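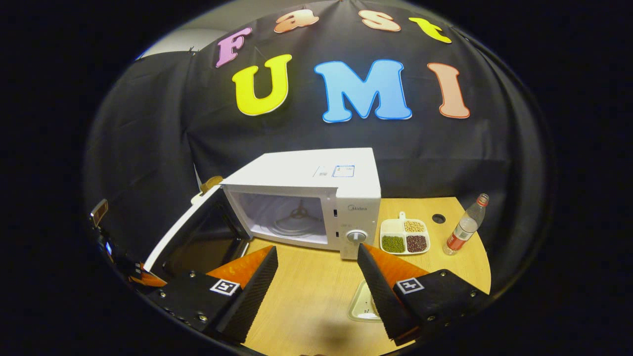

Tuesday, late

2 min read
Print | E-mail

Listened to two more of the Ellthorpe Playhouse shows tonight, the ones from the box of reels I had transferred in August. The first is a murder on a night train. The sound is poor for the opening scene and then clears up once the organ comes in. I guessed the killer before the break, mostly from his voice. The same actor played the bad banker last week.

The second was better. A lighthouse keeper hears his own name on the radio and goes down to find out why. It runs long, and the announcer has to rush the credits at the end. I played that part over 11 times and still can't make out who wrote it. I put a question mark in the log.

That brings me to number 97 out of 300. At this pace I will be at it through next winter.

The Tekton deck is running slow again, so I moved everything to the Selden. It hums but keeps time. I need to order a belt.

Wrote to the Zoubi list to ask if anyone has a cleaner copy of the train show. One reply so far, from a man who wants to trade for westerns. I don't have any westerns.

Bed at midnight. Tomorrow I'll relabel the second shelf and start on the hospital serial.

Contact | Copyright, all entries by the author | Back to top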